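**For immediate release**
Wanville, Jun 1, 2024

# Jindside opens its courtyard gardens in Wanville to short summer rentals

Residents of Wanville who have no garden of their own can now rent one for an afternoon or an evening. Jindside, the local company which manages rental homes in the north part of the town, opens today the booking for its Stornumer courtyards, a group of 20 small private gardens behind the old rope works on Stornumer Street.

Each garden can be booked for four hours or for a full day. The price starts at 95 dollars for the four-hour booking and it includes the use of the grill, the outdoor seats, an outside sink and a toilet that is shared between two gardens. Cleaning is included also, but guests are asked to take their food waste to the brown bins by the gate before they leave.

The idea comes from a survey that Jindside made last winter among its own tenants. The company received 414 answers. Of these, 153 tenants said that they had not eaten a meal outdoors at home during the whole of the previous summer, although most of them wished to. Many wrote that their balcony is too small for a table, or that the rules of their building do not permit any fire.

"We read these answers with much attention," said Maarten Van Rooij, managing director of Jindside. "Some people wrote half a page only about how they miss to cook outside with their parents. We had the land at Stornumer and for years we used it for parking. It was time to give it a better use."

The work on the site took 14 months. The asphalt was removed and the ground was prepared for grass, which needed longer than planned due to the poor quality of the soil. Between the gardens there are hedges of hornbeam. They are still low this year, and the company has put light screens of willow behind them until the plants have grown enough.

The gardens were designed by the studio El Fassi, which has its office in Wanville and has worked before on two school yards in the town. The studio was asked to keep everything simple and easy to repair. All gardens have a patio with soft corners, so that children can run around it without danger, and a lawn that begins directly at the edge, with no step. The grill has its place on the patio and should not be moved onto the grass.

According to the studio, the most difficult question was the smoke. The wind in this part of Wanville comes mostly from the river, and in the first plan the smoke of one garden would go straight to the table of the next. The final plan turns every second garden by a quarter, and the patios are now farther from one another.
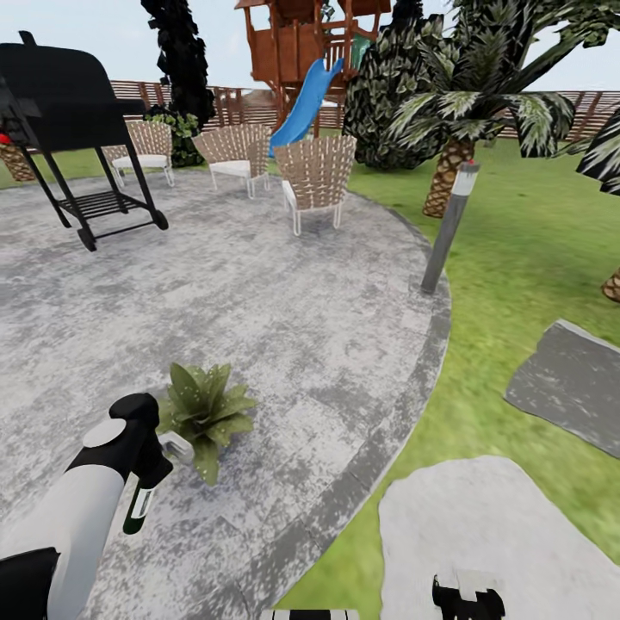
Samira, one of the tenants who tried the gardens during the test weeks in May, told the company that she had come with her two sisters for lunch and that they stayed until the lamps went on. She said the evening was quieter than she had expected with neighbors on both sides, and that she would like to see a later closing time in August, when the days are still too hot for cooking before seven.

Jindside has taken this wish into account. From June until the end of July the gardens close at 10 p.m. In August they will stay open until 11 p.m., but music must be off at the same hour as before. This was agreed with the people who live on the other side of Stornumer Street, who were invited to two meetings in the spring and asked for clear rules on noise and on parking.

On parking, the rules are strict. There are only a few places at the entrance, and they are kept for guests with a disability permit and for unloading. All other guests are requested to come by bus, on foot or by bicycle. The bus stop Rope Works is around five minutes away by foot, and there are covered bicycle racks on the left of the gate.

**Practical information for guests**

- Each garden is for a maximum of eight persons, babies not included.
- Charcoal can be brought from home or bought at the gate. Lighter fluid is not allowed, but fire lighters made of wood wool are provided free of charge.
- Ash stays in the grill. The staff will empty it on the next morning.
- Dogs are welcome if they stay inside the rented garden.
- Glass bottles are permitted on the patio. Please do not bring them onto the lawn.
- In case of a fire ban by the county, the grill may not be used. Guests can then change the date or receive the full amount back.
- For light rain there is no refund, but the date can be changed once, until noon of the same day.

Tenants of Jindside pay half of the normal price for their first booking. They need to enter the number of their rental contract in the booking form. Schools, sports clubs and senior groups from Wanville can ask for a free garden on mornings, when demand is expected to be low. For this a short letter by mail is enough.

"We do not expect to earn much with it in the first year," said Van Rooij. "If the costs of water and cleaning are covered, I am satisfied. After the summer we will ask the guests what they think - and also the neighbors, who have the smoke without the sausages."

The company has not yet decided if the gardens will open in winter. El Fassi has made a first drawing for a light roof over four of the patios, which would make it possible to use them on wet days too. A decision on this will be made in the fall, once the first results are known.

Bookings can be made at the Jindside office on Stornumer Street or by telephone during office hours. The online form will be available later this month. For the opening weekend all gardens are already reserved by tenants who took part in the survey.

**About Jindside**

Jindside rents and maintains apartments and small houses in Wanville. The company takes care also of the shared green areas that belong to its buildings.

**Press contact**

Members of the press who wish to visit the gardens can ask for an appointment at the Jindside office. Visits are possible on mornings only, before the first guests arrive.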